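Robotics Practicum, Unit 4 handout
Collecting demonstrations with the hand-held gripper
Cuiping Meng, teaching staff
Revised 4 March 2022

Read this before you come to the lab. I will know if you haven't, because you will ask me where the tracking cube goes, and it is in the second section.

1. What the unit is for

In Unit 3 you drove the Sturham arm with a joystick and most of you took several minutes to put a block in a bowl. The arm was fine. Your thumbs were fine too, more or less. The trouble is that a joystick gives you a poor sense of where the jaws are and no sense at all of how hard they are closing.

In this unit you leave the arm switched off, pick up a gripper, and do the task yourself. The camera records what the gripper sees, the cube tells us where the gripper went, and the encoder tells us how far the jaws were open. Later, in Unit 5, you will train a policy on those recordings and let the arm try to imitate you. It will imitate you faithfully, including the part where you hesitated for three seconds and scratched your nose.

2. Setting up

Work in pairs, one tool for each hand and one person at the laptop. Swap after each block of takes.

Check that the tracking cube is pushed fully down on its mount. A cube that wobbles gives you a trajectory that wobbles, and you will spend an evening blaming the filter.

Wait for the green light before you start a recording. No light, no data. Last year a pair recorded a whole afternoon without it and handed in a very well formatted folder of nothing.

Wipe the lens with the cloth in the kit. Your sleeve is not the cloth in the kit.

Calibrate. Hold the gripper still, open the jaws all the way, close them all the way, and repeat until the Vorkico logger stops complaining. The logger complains in red text and is nearly always right.

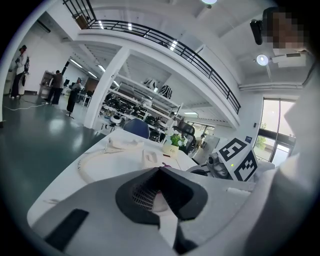
If calibration fails twice in a row, restart the logger before you restart anything else. Restarting the laptop takes far longer and achieves the same thing, though I understand it feels more decisive.

3. The task

You will do the cable task. Start with the cable coiled on the table, pick up the plug end, carry it to the target and let go. Each of you records 11 good takes. A take is good when all of these are true:

The plug ends up at the target, and you let go of it on purpose.
The jaws stay in view of their own camera from start to finish.
The cube is visible to the tracker for the whole motion. Watch your elbow.
You did not talk to the cable. (The microphone is off, but your partner has to concentrate.)

Change the starting position of the cable between takes. Please do this properly. Nudging it a finger's width and calling it a new configuration is how we got the Luo dataset, which every student in this course eventually meets. It holds 2751 takes, and the policy trained on it can pick up a plug from exactly one spot on a table. Move the plug two hand widths to the left and the arm reaches confidently for the place where it used to be.

Change other things as well. Leave ordinary objects on the table in some takes and clear them away in others. Stand on the other side. Do a few when the daylight is strong and a few after it has gone. People who tidy everything first get lovely videos and a robot that panics at a coffee cup.

4. How to move

Slower than you think, but at a steady speed. A common habit is to rush to the object, stop dead, fuss, and then rush away. The policy learns all of it and gives the fussing equal respect.

Approach from above and slightly to one side. Close the jaws once. If you miss, open, back off, and try again without stopping the recording. Recoveries are worth having — the arm will miss too, and it should see what a person does next. Label these takes "recovery" in the log. Don't label them "oops," which I have now had to search for and replace in 121 files.

Keep your head out of the way of the camera if you can. Everyone leans in. Raise the chair, or stand up, and you will lean in less.

5. What goes wrong

Tracking jumps. The cube went out of sight or caught a bright reflection. Check the trajectory plot, then record the take again. Do not smooth it by hand. I can tell.

Jaw reading stuck at zero. Usually the calibration was skipped. Sometimes it was done with a finger in the jaws, which is a mistake people make once.

File will not open. You unplugged the tool before the logger finished writing. Count to ten and then unplug. The people who wrote the Ukelton converter, which reads these files, did not plan for impatience.

6. What to hand in

The raw folder, untouched.
The log, with every take marked good, recovery or bad.
One page, written together, on what you varied and what you forgot to vary.

The page carries half the mark for this unit. Most pairs write it last and fastest, and it shows. Keep the bad takes and say what was bad about them. A log with no bad takes in it does not impress me; it makes me open the videos.

Work is due in August, before the Unit 5 lab opens. Put the grippers back on charge when you leave, cubes on, lens caps on. The caps are in the tray marked "caps," or they were.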